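Speaker notes – "The Pen Goes Back in the Cup"
Rerkbridge Library, evening talk series

Slide 1. Title

Wait for people to sit down. Say hi, thank Murray Sheehan for the invite and for finding me a clicker that works.

OK so. I want to talk about handwriting, and mostly about why I went back to keeping a paper notebook after years of typing everything. I'm not a calligrapher. My handwriting is pretty bad and some of you have seen my Christmas cards. I just like this stuff and I've been doing it long enough now to have opinions.

(Ask: who wrote something by hand today? Shopping lists count! Signing for a package doesn't.)

Slide 2. How I stopped

I quit writing by hand in college. I got a laptop the size of a suitcase and that was that. By the time I was working at Cluvano I had 123 separate note files on my desktop, most of them called "notes" or "notes new" or, my favorite, "notes USE THIS ONE." I could search them, sure. I never did. I'd open a fresh one and start over.

Tell the grocery story here if people seem awake. Short version: I stood in the store trying to sign a birthday card for my niece and I couldn't remember how I made a capital G. I did it four different ways on the back of a receipt. She got a card with the worst one.

Slide 3. Day one

Started on 1 Jan 2018, like everybody who starts anything. Cheap lined notebook, blue ballpoint from a bank. The first entry is one sentence long and it's about soup. Read it out loud: "Made the lentil soup again, too much cumin, ate it anyway." That's the whole thing.

I kept the rule really small – two lines a day, any subject. I missed plenty of days. June of that year has almost nothing in it because we were moving, and there's one page that just says "boxes" and a phone number I've never been able to place.

Slide 4. What got better and what didn't

The handwriting itself didn't get prettier. Sorry! I was hoping too. It got faster and I can read it back now, mostly, except for my r's and v's, which are the same letter as far as my hand is concerned.

What changed was how I remember meetings. When I type I take down everything people say and none of it sticks. With a pen I can't keep up, so I have to pick. I leave the room with half a page and I know what's on it. Your mileage may vary, and Murray has told me he's the exact opposite, he has to type or he drifts off.

(Pause for Murray to object from the back.)

Slide 5. Paper, very quickly

Don't let me go long on this one. I can do an hour on paper.

Pass around the Waaka notebook and the Jolance one. Ask people to write a line in each. The Waaka has that slightly toothy surface, drags a little, which slows me down in a good way. The Jolance is super smooth and I smear everything because I'm left-handed. Lefties in the room, come see me after, I have a whole speech about blotting paper.

Don't buy the fancy one first. I had a beautiful leather journal that sat on a shelf for ages because nothing I had to say seemed good enough for it. The bank pen and the cheap notebook got me going.

Slide 6. Where you keep the pen 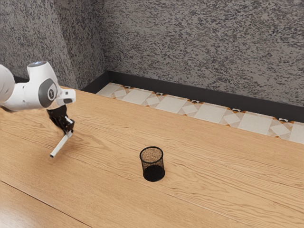
Somebody always asks how I keep the habit up, and my answer is kind of boring. I keep everything out where I'll trip over it. Notebook open on the kitchen counter, pen on top. When I put it away in a drawer I lost a week every time. My husband would like the counter back and we are in talks.

Also, one pen per notebook. If I have to go hunting, I end up reading the mail, and then it's bedtime.

Slide 7. Letters

If there's time. I wrote 5 letters last year, real ones with stamps, and got two back. One was from my old landlady and ran to nine pages, both sides, with a recipe for plum cake in the margin. Show the envelope but don't read from the letter, I didn't ask her.

Mention that she writes in pencil and goes up the sides of the page when she runs out of room. I've started doing that too.

Slide 8. Try it now

Hand out the index cards. Two lines, any subject, a couple of minutes. Don't talk while they write! I always talk.

If anybody wants to read theirs, great. If it goes quiet, read mine about the soup again.

Questions. Books and sample paper are on the side table, please put the Jolance notebook back when you're done with it, it's my only one.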